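Siltar at Tekleab Plaza: Frequently Asked Questions

Last updated April 2, 2020

What is Siltar?
Siltar is an outdoor sculpture at the north end of Tekleab Plaza, in front of the Volstead building. It is a steel column with colored acrylic panels bolted to it, and it stands 18 feet tall. At night it is lit from inside the base. It was made by the Drusura studio, which also did the metalwork on site.

Is it supposed to be a computer?
Partly. The panels follow the layout of a circuit board from an early office terminal that was built in the Volstead building when it was still a factory. The studio enlarged the layout, wrapped it around the column and dropped the parts that did not fit. You will not be able to read it as a working diagram.

Is it supposed to be a person?
No. We get this question a lot. From the bus stop the upper panels can look like a head and shoulders, and there was a piece in the local paper that called it a monument to a company founder. It doesn't represent anyone.

Who paid for it?
The building's owners paid for the design, fabrication and installation. The city paid for the foundation slab and the power hookup, which were already part of the plaza repaving. No admission or parking money goes toward it.

How was it chosen?
There was an open call, followed by a public display of the short-listed models in the Volstead lobby. Visitors could fill out a comment card or send comments online, and we received 2831 of them. The comments were read by the selection panel but they were not a vote. A summary is available at the front desk.

How many panels are there?
278. Each one has a number stamped on the back edge. If you find a piece of panel on the ground, please bring it to the front desk or leave it where it is and call us with the location. Do not try to push it back into the bracket.

Why do the red panels look different from the others?
The red panels are molded with a twist and the blue and amber ones are flat. Light goes through a flat panel evenly, so its color stays the same most of the day. A twisted panel catches light along its folds and goes darker between them.

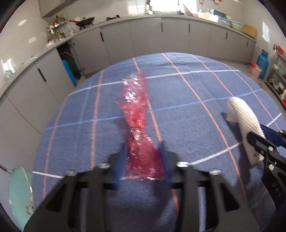

The finished red panels went through several versions before the studio settled on the final mold. Early ones had a gentle curve from top to bottom and looked dull from across the street. The final mold has one tight turn, so that each panel draws in at the turn and opens out again. Twisted red cellophane does much the same thing, with a narrow waist at the pinch and bright glints along the creases. Acrylic is much stiffer, of course, and the panels do not move in the wind. If you see one moving, a bolt has come loose and we would like to know.

Will the colors fade?
Some fading is expected. The red is the most likely to change and the studio supplied spare panels in that color. We compare the panels with a set of stored samples every September, when the column is washed.

Can I touch it or climb on it?
You may touch the base. Please don't climb. The brackets are not made to hold a person, and the panel edges are not padded. Skateboards and bikes should stay off the slab.

Can I lean a bike against it or lock one to it?
No. There are racks on both sides of the Volstead entrance. Bikes locked to the column will be removed.

How much does it weigh?
The column weighs 600 pounds without the panels. It is bolted to the slab in a ring of anchors under the base cover.

When is it lit?
From sunset until 11 p.m. The lights are on a timer that adjusts for the time of year. They are white, and all of the color comes from the panels. They don't flash or change with music. We have had requests to use different colors for holidays and sports events, and the system can't do that.

Does it have a camera or collect data?
No. There is a light sensor and a temperature sensor in the base. Neither one is connected to the internet. The plaza has its own security cameras, which were there before the sculpture, and questions about those go to the city.

Is there an app?
There was a web page with an audio guide during the first season. It has been taken down while we fix problems with playback on older phones. The same text is printed on a sheet at the front desk, in regular and large type.

Can I take pictures?
Yes, for personal use, at any hour. If you want to use a picture of Siltar on something you sell, or if you are bringing lights, a crew or a drone, write to the building office first. Allow two weeks for an answer. The studio holds the copyright to the design.

Is the lobby display open?
The lobby is closed to visitors for now, along with the short-listed models and the front desk. Until it reopens, handouts can be requested by mail or email, and found panel pieces should be reported by phone. The plaza itself is open. Please keep your distance from other people while you are there.

Are school tours still being offered?
All spring tours are canceled. Schools that had a date will be contacted first when booking starts again. There is no need to send the form a second time.

Is the sculpture permanent?
The agreement runs for ten years and can be renewed. If it isn't renewed, the column goes back to the studio and the owners have to restore the paving.

Who do I contact about damage or a light that is out?
Call the Volstead building office, using the number on the plate at the foot of the column. Tell us which side of the plaza you were facing and how high up the problem is.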